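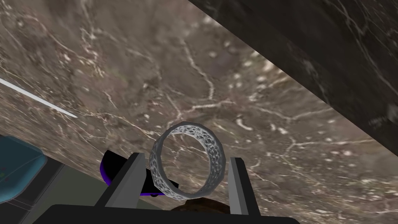

*Anillo de banda ancha martillada entre los dedos de la pinza, en el simulador.*

**Foro > Oficio y taller > Maquinaria**

## Nos meten un robot en acabados, ¿alguien ha pasado por esto?

**limaplana** escribió:

Hola a todos, llevo años leyéndoos y casi nunca escribo, pero esto lo tengo que soltar en algún sitio. Trabajo en Evier, en acabados: repaso, cepillado, revisión y a la bolsita. La empresa ha firmado con Dornex para poner un brazo que coja los anillos, los pase por delante de una cámara y los coloque en el útil de pulido. Al programa que lo mueve lo llaman Nilow y de momento todo ocurre en la pantalla, la máquina física llega más adelante (nos dijeron abril de 2024 y ya veremos).

Os pongo arriba una captura de las pruebas. El martillado es como el que sacamos nosotros, con sus hoyos irregulares, y la verdad es que me quedé un buen rato mirándola. No sé si me dio curiosidad o mal cuerpo.

Ahora mismo en mi mesa salen 460 piezas en una semana buena, entre dos personas y media (la media es una compañera que también está en el baño de rodio). El papel de Dornex habla de hasta 800. Y claro, lo primero que piensas es: ¿y las dos personas y media?

Nos han dicho que no sobra nadie, que "cambian las funciones". Si alguien trabaja con una célula de estas, contadme cómo es el día a día. Lo del catálogo ya me lo sé.

---

**soldadura_fria** escribió:

Bienvenida al club. En Wijesinghe llevamos tiempo con un brazo en la zona de cadenas y cierres. Te cuento lo mío: no echaron a nadie de mi turno, pero cuando se jubiló un compañero no lo sustituyeron. Eso no sale en ninguna reunión y es lo que de verdad pasa con la plantilla.

El día a día, pues depende. Por la mañana preparo bandejas, que es un rollo: antes cogías las piezas de un montón y ahora tienen que ir orientadas. Luego hay ratos muy tranquilos y luego se para todo porque un cierre se ha quedado cruzado. Las manos las tengo mejor que antes, eso también lo digo. Yo acababa con el pulgar que no podía abrir un bote.

---

**pulidoraBCN** escribió:

Siento ser la aguafiestas pero un martillado no se deja en manos de una pinza. Dos placas planas contra una banda llena de bultos, ¿dónde apoya eso? Cada anillo toca en un punto distinto. Con liso no digo que no, pero con esa textura vas a tener marcas donde no las quieres o piezas rodando por el suelo.

Y encima es un render, que ahí todo aguanta. Que os enseñen la misma pieza con el metal de verdad y con grasa de pulir encima.

---

**tornillo_sinfin** escribió:

> Dos placas planas contra una banda llena de bultos, ¿dónde apoya eso?

Apoya en los bultos, y en muchos casos basta. Me dedico a mantenimiento (no de joyería, de piezas de grifería) y tenemos superficies peores. Se ponen almohadillas blandas en los dedos, se baja la fuerza y se prueba. Lo del simulador no es ningún truco: sirve para ver si los dedos entran, si la pieza se puede coger de pie o hay que tumbarla y si el brazo choca con algo. El rozamiento real lo tienes que medir después en la máquina, en eso te doy toda la razón.

Lo que yo miraría en esa captura es el ancho de la banda comparado con las placas. Si vuestros anillos finos van a pasar por la misma pinza, pedid que los prueben también, porque el ancho es el caso agradecido.

---

**limaplana** escribió:

¡Uy, cuánta respuesta! Gracias, de verdad.

@tornillo_sinfin lo de los finos lo pregunté yo en la segunda reunión (levanté la mano y todo, con lo que me cuesta) y el técnico de Dornex, Renji Minami, se lo apuntó. Me pareció buena gente, se sentó en mi banco una mañana entera y me pidió que le enseñara cómo cojo el anillo para no tocar la parte ya cepillada. Yo no sabía explicárselo. Lo hacía y lo volvía a hacer y él venga a mirarme los dedos. Resulta raro que te pregunten por algo que llevas haciendo media vida sin pensarlo.

Me dijo que para la primera tanda quieren 512 agarres en simulación, con el anillo en posiciones distintas, antes de tocar una pieza nuestra. A mí el número no me dice nada, ¿eso es mucho o poco?

---

**tornillo_sinfin** escribió:

Para empezar está bien. Más que el número pregunta qué cambian entre un intento y otro. Si solo giran el anillo te sirve de poco. Que cambien tamaño, textura, luz y la mesa de debajo, que las cámaras con los brillos se lían muchísimo y la plata pulida es lo peor que les puedes poner delante.

---

**mcarmen_taller** escribió:

Me meto aunque mi taller es de tres bancos y aquí robots cero.

A mí lo que me chirría de tu mensaje es lo de la mañana entera en tu banco. ¿Eso se paga? Porque le has enseñado el oficio a un señor para que lo meta en un programa, y la hora de formación que te han apuntado es ninguna, seguro. No digo que el chico tenga mala fe. Digo que lo pongáis por escrito: quién enseña a la máquina, cuántas horas y con qué categoría. Si luego "cambian las funciones", que cambie también la nómina.

---

**soldadura_fria** escribió:

Totalmente de acuerdo con mcarmen. En lo mío tardaron una eternidad en reconocer el plus y fue porque nos pusimos pesados. Yo sé reiniciar el brazo, recolocar el origen y cambiar los dedos, y en mi contrato seguía poniendo "montador".

---

**pulidoraBCN** escribió:

Vale, lo de las almohadillas lo compro, pero sigo en mis trece con una cosa. En el acabado se nota si lo ha mirado alguien. Yo cojo un martillado y veo que un golpe ha quedado más hondo que los demás y lo suavizo sobre la marcha. ¿Quién hace eso si el anillo va del útil a la bolsa sin pasar por una mano? Vais a vender "hecho a mano" con la mitad del camino hecha por una pinza. A mí como clienta me sentaría fatal.

---

**tornillo_sinfin** escribió:

¿Y la pulidora con motor eléctrico es a mano? Que lo pregunto en serio, cada uno pone la raya donde le coge la costumbre. Por lo que ha contado limaplana el brazo coge, enseña a la cámara y coloca. El martillado lo sigue dando una persona, o eso entiendo.

---

**pulidoraBCN** escribió:

La pulidora la sujeto yo y siento cuándo calienta. No me compares.

---

**limaplana** escribió:

Haya paz, jaja. Aclaro: el martillado lo seguimos dando nosotras, sí, eso no se toca (de momento, que es la palabra favorita del encargado). Lo que cambia es lo de después. Y la revisión final está en el aire: Dornex quiere que la haga la cámara y nosotras hemos pedido que se quede una persona. Ahí es donde pienso plantarme, porque la cámara puede ver un hoyo, pero en un anillo que es todo hoyos a ver cómo le explicas cuál está mal. Yo dudo hasta de cómo explicárselo a la aprendiza.

Lo de las horas, mcarmen, me has dejado pensando. No, no me las apuntaron como formación. Me las apuntaron como producción, y encima ese día salí baja de piezas y me lo comentaron. Voy a pedir que lo corrijan y, ya de paso, que la próxima visita se programe.

Y os confieso una cosa: me apetece aprender a manejarlo. Me da un poco de vergüenza decirlo delante de mis compañeras porque hay quien lo ve como pasarse al otro bando. Pero si va a estar al lado de mi banco, prefiero saber pararlo yo.

---

**mcarmen_taller** escribió:

De vergüenza nada, mujer. Apréndelo y que conste. Y llévate a la de la media jornada contigo a los cursos, que esa es la que tiene el puesto más flojo de todas y seguro que a ella no la han convocado.

---

**soldadura_fria** escribió:

Un consejo práctico para cuando llegue el trasto: pide que el botón de parada te quede a mano desde donde te sientas. El nuestro lo pusieron al otro lado y hubo que hacer obra. Y que las bandejas no las diseñen sin preguntaros, que luego las llenáis vosotras.

---

**limaplana** escribió:

Apuntado lo de las bandejas y lo del botón. A mi compañera, efectivamente, no la habían convocado, acabo de preguntarle. Mañana voy al despacho con las dos cosas y os cuento qué me dicen.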